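Fomeck Furniture Rental: Frequently Asked Questions

Last updated 16/06/2018

We collected on this page the questions which customers send to us most often. Please read it before you write to us, maybe your answer is already waiting. If it is not, the contact form is at the bottom of every page of the site.

ORDERING

What can I rent from Fomeck?

Tables, desks, chairs, shelves and bed frames. We do not rent mattresses, for hygiene reasons, and we do not rent kitchen appliances. Many customers ask us for sofas. At the moment we have only the two-seat model, and it is often not available in November, when the students in Haltbridge change their rooms.

What is the shortest time I can rent?

The shortest period is 3 months. For an event of one day or one weekend we are not the right company, as the delivery alone would cost you more than the furniture. The longest period is not limited. After the first 3 months your contract continues from month to month until you tell us to stop.

Do I have to pay a deposit?

Yes, one deposit for each order. It is $300 for a private customer, and it does not matter if you take one chair or a whole apartment. Companies which order for more than $3000 in a year can ask us for a contract without deposit. We return the deposit to the same card you paid with, after the furniture came back to our warehouse and was checked.

Can I change my order after I sent it?

You can change it until we send you the message "Your order is packed." After this message we can still take items away from the order, but we cannot add new ones. Please make a second order for them. If both orders go to the same address on the same day, you pay for delivery once.

DELIVERY

Where do you deliver?

We deliver in Haltbridge and in Dorton, including the villages on the road between them. For other places please ask first. Sometimes we say yes, if the truck is going in your direction.

Do you carry the furniture upstairs?

Yes, up to the third floor without an elevator. From the fourth floor we ask for an extra payment, which you will see before you confirm. Please measure your door and the turn of your stairs. The Sebastian desk has a top in one piece, and in old houses it is sometimes impossible to bring it around the corner. In this case we take it back and you pay only for the delivery.

Do I need to be at home?

You, or another adult who can sign the paper. We cannot leave furniture in the hallway or with a shop.

Will you assemble it for me?

Tables, desks and bed frames are assembled by our drivers and it is included in the price. Shelves we assemble only if you choose this option in the order. The drivers are not allowed to drill in your wall.

USING THE FURNITURE

How do I clean a white tabletop?

Use a soft cloth, warm water and one drop of dish soap, then dry it with a second cloth. Please do not use powder, steel wool or anything with bleach. For ink you can try a little rubbing alcohol, but first make a test in a corner. Coffee rings go away more easily if you clean them on the same day.

Can I work on the table with tools or glue?

You can, but please put a mat or a thick piece of cardboard under your work. Normal small marks are included in the rent and we do not charge for them. Deep cuts, burns and dry glue are damage, and we will take the cost of the repair from your deposit.
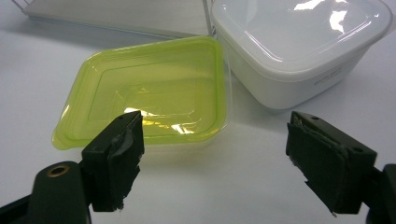

What happens if something breaks?

Write to us and tell us what is broken and how it happened. If a screw became loose or a drawer stopped closing, we repair it without cost. We try to come in 5 working days. Until then please do not use a chair or a bed which is not stable.

Can I paint the furniture or put stickers on it?

Paint, no. Stickers are allowed if you remove them fully before the return, with the glue also.

ENDING THE CONTRACT

How do I return the furniture?

Choose "End my rental" in your account and select a day for the pickup. Please empty all drawers. We find many keys and chargers, and we keep them for one month in the Dorton office.

Can I buy the furniture I am renting?

Yes. After one year you can ask us for a price, and half of the rent you already paid will be taken off. This is not possible for the Sebastian desk, which we only rent.

I am moving. Can I take the furniture with me?

If your new address is in our delivery area, yes, but tell us the new address before you move. We can also move the furniture for you, for the price of one normal delivery.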